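Build thread for Mao, the machine that is supposed to sort short wiring harnesses so I don't have to. It has been under construction at the Prirnside shared workshop since July and has so far sorted zero harnesses.

Scope, for anyone new: pick up a harness by its connector, turn it the right way round, push it into a test socket, drop it in a bin. My niece does this with toy trains. I've spent $244 on it, not counting snacks.

Today was grip day. Before the arm gets to try anything, we do every move by hand with the same style of fingers and write down what goes wrong. It's slow and I recommend it to people with patient friends.

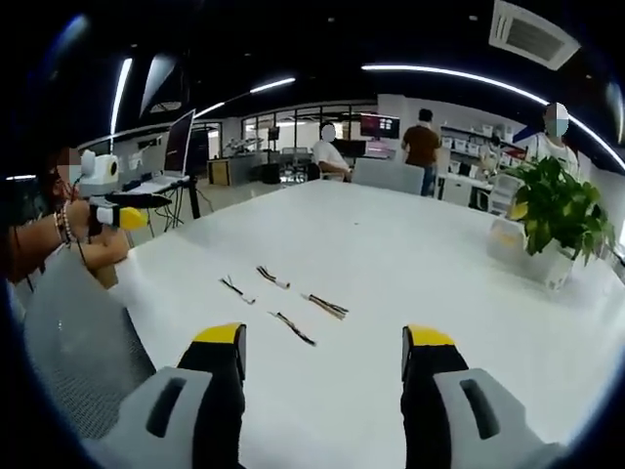
Harnesses on the big table at Prirnside. The plant is permanent.

First lesson: a wire is never where you left it. You pinch the bundle in the middle and the connector end swings off like it has somewhere to be. Grab it right behind the connector and it mostly behaves. Mostly is going in the notebook as a spec.

Second lesson: two grippers are better than one, if the people holding them agree on who lets go. We did not agree. We now say "mine" out loud, like outfielders.

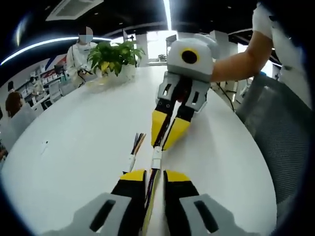

Corinne Vasko
Mao build lead (also parts buyer, also sweeper), Prirnside

Longer bundles are a different animal. A short harness is basically a stick with opinions. A long one is a noodle, and whatever you do at one end shows up at the other end a moment later as a complaint.

So the plan for long ones is a second finger set as a helper: one side keeps the bundle in line, the other works close to the connector. That means a second arm. I have not told my bank.

The controller is a Saridico board from the workshop's donation shelf. It runs the finger servo fine and gets grumpy when I add a wrist. I've changed the power supply, the cable and my attitude. Only the first two helped.

The harnesses are a mixed lot of 141 from Prurkis, sold as "assorted, mostly good." I've tested 119 by hand with a meter. Sorting the rest by machine will save me one evening, in exchange for all the evenings so far.
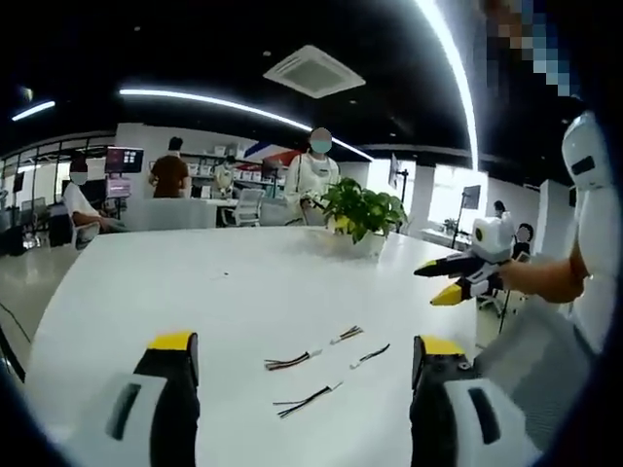

Over in the replies, somebody wants to know why I don't just build a tray with slots, so every harness starts out facing the same way and the robot never has to think.

Fair question. I did build a tray. Loading the tray took as long as doing the job, and by the end I was the robot.

(I kept it. It holds pens now.)

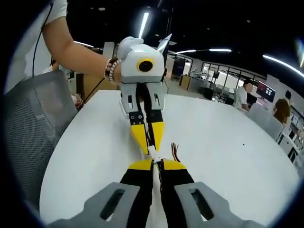 The handover is the step I've been dreading, and it's the one I'd like Mao to do best. If one arm can pass a harness to the other, turning it around becomes a lot less fussy. You need both pairs of yellow tips on the same little white connector, nearly touching, and then one of them has to open while the other stays shut. Two humans can manage the first part with some muttering. The code for the second part is currently a comment that says "be gentle."

Next up is softer finger pads, printed with the infill at 70 percent – the last ones were hard enough to fling a connector. I still haven't found it. If you're at Prirnside and step on something small and expensive-sounding, it's mine.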